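Box blank

A box blank is a cardboard box before anybody folds it: one flat sheet, already cut and creased, waiting to be popped into shape. I've been adding to this wiki's packaging pages for a while now and this is the one I get asked about most, so here goes (corrections welcome!).

The creases are called scores. They're pressed into the board so it bends along a straight line, and they split the sheet into the panels that become the walls, floor and lid. Tabs and flaps along the edges tuck in or get glued. My old boss at Malton, Dennis Greenwood, called any blank "a flat", and plenty of shops still do.
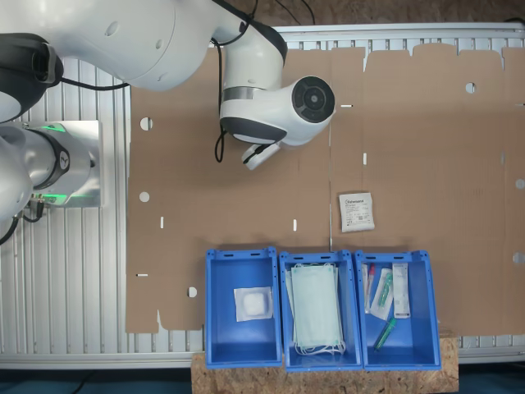
Flat cardboard blank with score lines, round holes and narrow slots, and a small white paper package resting on it.

Holes and slots vary a lot. Round holes can be for air, for fingers, or for a part that has to poke through, and slots usually catch a tab from another panel. I wouldn't guess which from a flat sheet alone – I've been wrong plenty!

Blanks ship stacked, and that's the big attraction. The Bunting plant where I worked kept 3,500 of them in a corner that would have held about 30 made-up boxes piled loose. Keep them dry, though, as damp board cracks or sags at the scores.

See also: Die cutting; Corrugated board; Tuck flap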